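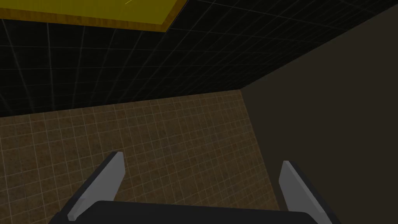
Blog > Politics > Treaties and Trade

Search this blog Go

Reading the Sokach cable agreement

Tuesday, March 26, 2019

I spent the weekend with the Sokach cable agreement, which finally went up on the ministry website last week. It is 43 pages long and most of the coverage I've seen seems to be based on the first two. Those are the pages with the flags and the part about friendship between coastal peoples. The rest is where the money and the obligations are, so I read the rest.

For anyone who hasn't followed this, the plan is a 730-kilometer undersea cable from Sokach to the landing station at Brestcombe. Flernus gets to build it and run it. Both governments sign as partners, and both get a say over who can buy capacity on it. At the signing there was a lot of talk about trusted partners and shared values. I have nothing against shared values, but I wanted to know what happens when a repair ship is needed in January.

The repair section is decent. Flernus has to have a ship under contract at all times and has to publish outages. There are penalties if a fault isn't fixed inside the agreed window, and they go up the longer it lasts. I expected this part to be vague and it wasn't.

Article 8 is the one I'd like people to look at. It says either government can ask for equipment at the landing stations to be removed if it comes from a supplier that government considers a risk. The word "considers" is doing a lot there. No list of suppliers is attached, and there's no test for what makes one risky. The other side can object, but an objection only starts a round of talks, and the equipment has to be switched off while the talks go on.

I can see why they wrote it that way. If you name a company in a treaty, you get a lawsuit and an angry phone call from that company's home capital. If you don't name one, you can say the rule applies to everyone. Several governments in the region have gone for the same kind of wording lately. The trouble is that a rule with no test in it can be used for other things. A government that's annoyed about fishing quotas could discover a security concern at the landing station, and nothing in the text would stop it.

The bill is the second problem. If equipment has to come out, who pays for the replacement? I read the finance annex twice looking for it. As far as I can tell the cost goes on Flernus first, and Flernus can then recover it through capacity charges. Capacity charges are paid by phone and internet companies, and those are paid by us. I may have this wrong, because the annex refers to a schedule that hasn't been published. If someone has the schedule, please send it to me.

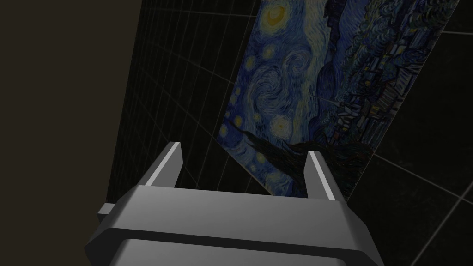 A gray two-fingered gripper, computer rendered.

The Nartey question is also left open. Nartey sits between the two ends and was part of the early talks. The route passes close to its waters, and the first draft had a branch going there. The branch is gone from the final text. There's one sentence saying that other states "may accede by mutual consent," and that's all Nartey gets. The government there has been polite about it in public. I would guess it's less polite in private, and I wouldn't be surprised to see it shopping for its own cable with somebody else's financing. That would be an odd result for an agreement that was sold as keeping the region together.

The term is eight years, with an automatic renewal unless one side gives notice. Cables last a lot longer than that. A short term gives both parliaments a chance to look again, which I like, but it also means the whole thing could turn into an election issue just when Flernus wants to borrow for upgrades.

Our parliament votes on it before the August recess. I expect it to pass easily. The opposition has complained about the cost of the signing ceremony and not much else. I'd vote for it too, with two changes: a written test in the equipment article, and the missing schedule put on the table before the vote. Neither one should be hard. The other side would have to agree to the first, but the second only needs someone to upload a file.

I've asked the ministry's press office about the schedule and got an automatic reply. I'll update this post if I get a real one.

Comments are open. Please keep them on the agreement and leave the ferry strike for the other thread.

Recent posts
The ferry strike, week two
What Brestcombe gets from a landing station
Nartey's quiet year in foreign policy
Who reads a treaty annex?
Notes on the new visa rules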